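I finally started on the toy bin Thursday night. We've had the same gray metal bin since we moved to Grosville, and everything small ends up in it. Play food mostly, plus whatever gets picked up off the floor at the end of the day.

My plan was simple. Food goes in one box, blocks in another, and anything that belongs in the kitchen goes back to the kitchen. I gave myself 20 minutes and used the two lidded boxes left over from December.

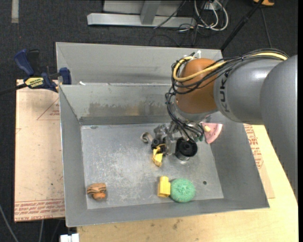 Watermelon slice on the right, green scrubber up front next to the yellow block.

The scrubber is a kitchen thing, so that one was easy. The watermelon goes with the play food. I had more trouble with the odd pieces, the ones that clearly came off something or go with something. I put 8 of those in a bag and wrote "ask" on it.

Bujar Nikolaidis left a comment on my last post saying he throws out any piece that sits in a bag for a month. I'm going to give mine until spring. The food box is already full, so I need a bigger one.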